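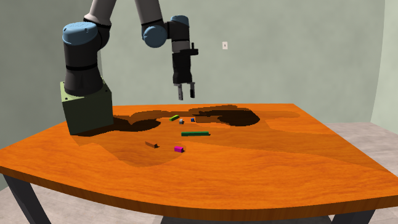 Ticket: sim teleop, gripper drifts while operator is holding still
Project: Bravine (block sorting demos)
Opened: Sep 19, 2025
Status: open, workaround in place
Severity: medium. Blocks recording, doesn't block training on the old set

Problem
Recording demos by remote in the Flelley sim, tabletop with the small blocks. Operator lets go of the stick, arm should hold. Doesn't. Tool creeps sideways and a bit down. Slow at first, then you notice the fingers are no longer over the piece you lined up on. Operator corrects without thinking about it, correction gets saved as part of the demo, and the policy learns to wiggle before every grasp. That's how we found it – replayed a trained run and it had the wiggle.

Expected
Zero input = zero motion. Deadman released = zero motion, full stop.

Setup
Leader: Entwistle handheld controller, USB, not the wireless one
Sim build: same one as the July set, no update in between
Two views recorded, room camera and the wrist one
Batch: 95 demos recorded, replayed all of them, drift shows in every one that has a pause longer than 4 seconds

Tried so far

1. Recalibrated the stick. No change. Raw values at rest look fine in the controller's own panel.

2. Swapped controller for the spare. Same drift, same direction. So not the hardware, or both are bad in the same way which I don't beleive.

3. Turned gravity comp off and on. Arm sags with it off, as it should. With it on, drift is back exactly like before. Not this.

4. Deadman released for a full minute, no hands on anything. Still creeps. This one bothers me, the deadman is supposed to cut commands before they reach the arm.

5. Logged the commands on the sim side. Found something. After release there are still small nonzero values coming in. Smoothing filter on the Vititham bridge never settles to zero, it keeps sending the tail of the last move. Single session log had 1,386 messages after release. Should be none.

6. Set filter cutoff to a hard zero under threshold. Drift gone in x and y. Still a tiny bit of rotation at the wrist, see next. 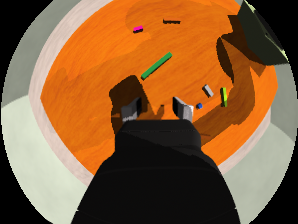 Wrist rotation is the leftover part. Position holds now but the tool frame keeps turning very slowly, and in the room view you can't see it at all. You have to check on the wrist view. I've been using the long green bar as the reference – it lies diagonal past the fingers, so any turn shows up as the bar changing angle against the gap. Fingers open and empty for the check, don't grab anything first or the contact hides it. The gray block over on the right works too but it's short and harder to judge. Pick one and stick with it for the whole check.

Guess: threshold is applied to the linear part of the message only and the angular part goes through the old path. Havent confirmed. Need to read the bridge code, there are 2 places where the filter gets called and I only changed the one.

Workaround for anyone recording today
- pull the branch with the threshold fix
- after each pause, re-zero the leader before moving again
- keep pauses short, go straight from approach to grasp if you can
- if you feel yourself correcting while holding still, stop and throw the demo out. Don't trim it, the trimmed ones jump on replay

Old data
Do not mix the drift batch with new ones. Moved it to its own folder, left a note in there. Might be usable if we cut the pauses by command instead of by time, but that's a seperate ticket.

To do
- angular threshold, second filter call
- deadman needs to cut upstream of the filter, not after. Wrong order right now, that's the real bug imo
- add a check at record start: hold for 4 seconds, refuse to record if the pose moved
- re-record once both are in

Update, same day: confirmed the second filter call skips the threshold. Patch is up for review, not merged. Leaving this open till the hold check passes on both controllers.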